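Ticket: Recorded demos stop at the lid, replay opens the grip early
Product: Skurex teleop recorder
Cell: Skelidside test cell, simulated build
Opened: Sunday, January 3, 2021
Priority: normal
Status: closed, fix in next build

Problem as reported

We are recording demonstrations of the board test task in sim before anyone does it by hand on the real cell. The operator drives the arm with the handheld controller, opens the fixture, places the board, closes the lid, waits for the stack light, and sorts the board into the green or red bin. Recording works. When we replay a demo, the arm follows the path fine up to the fixture, then the fingers open before the lid is all the way down. The lid drops the rest of the way or stays partly up, and the test never starts.

It happens on every demo recorded after the controller update. Older demos replay clean.

What we tried first

- Restarted the recorder and the sim. No change.
- Reloaded the cell from the saved layout. No change.
- Slowed replay to half speed. The fingers still open early, at the same point on the path.
- Recorded a new demo with a different operator. Same result.
- Swapped the controller for the spare. Same result, so we stopped looking at the hardware.

Reply from support

Please send the raw log for one bad demo and one good one, plus stills from the overhead view and the wrist view. In the log we need the arm stream and the grip stream as separate files. The merged file hides the offset.

Also check whether your controller profile is set to "hold" or "toggle". In toggle mode the recorder stores the button press and works out the grip state on replay. In hold mode it stores the state itself.

Update from site

Profile is on toggle. It was on hold before the update, and nobody here changed it. Logs are attached. The grip stream in the bad demo runs 900 ms ahead of the arm stream by the time the arm is at the lid. In the good demo the two line up.

One more thing that may or may not matter. The operator on the bad demo paused for 45 seconds with the arm above the fixture before going on. We first thought the pause was the cause, but a demo with no pause shows the same offset.

Reply from support

Thanks, the logs were enough. Two separate problems:

1. The update resets the profile to toggle. That is a packaging mistake on our side.
2. In toggle mode the grip events are stamped when the controller sends them, and the arm poses are stamped when the sim has stepped. If the sim runs slower than real time, the two drift apart — the longer the demo, the worse it gets.

Workaround until the new build:

- Set the profile back to hold and save it under a new name so the updater leaves it alone.
- Turn on "stamp at step" in the recorder settings.
- Record a short test demo: close the fingers at the lid, lower it, wait, open. Replay it 2 times and compare.
- Do not try to repair the old bad demos by shifting the grip stream by a fixed amount. The drift is not constant. Delete them or mark them unusable so they stay out of the training set.

Please also check the stack light state in your log. We would like it recorded as its own channel. At the moment you only have it in the camera view, and the policy will need it for the sorting step.

Update from site

Set to hold, stamp at step on. Recorded a short test and replayed it 2 times. Grip and arm line up at the lid both times. Stack light channel added, logged on every step.

The bad demos are marked and moved out of the Matos folder. We will re-record them this week. OK to close from our side.

Reply from support

Closing. The profile reset and the time stamp change are both planned for the March build. If you see the offset again with hold mode on, reopen this ticket and don't start a new one.

Attachments

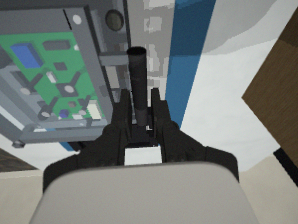
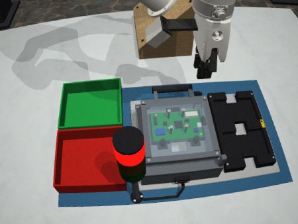
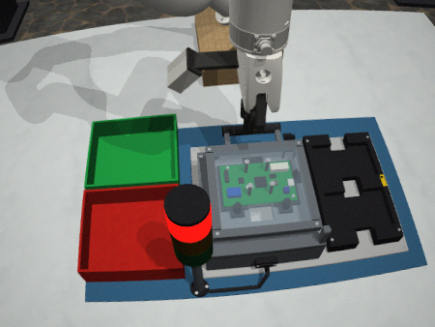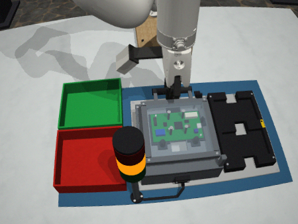 Stills from the Skelidside sim cell. First one is the close view at the gripper, the other three are the overhead view with the bins, stack light and fixture.

Related tickets
Replay stops when the controller goes to sleep
Stack light missing from exported demos
Wrist view and overhead view saved in the wrong order
How to mark a demo as unusable
Controller profile lost after update

Contact Curkilico support | © 2021 Curkilico | Back to top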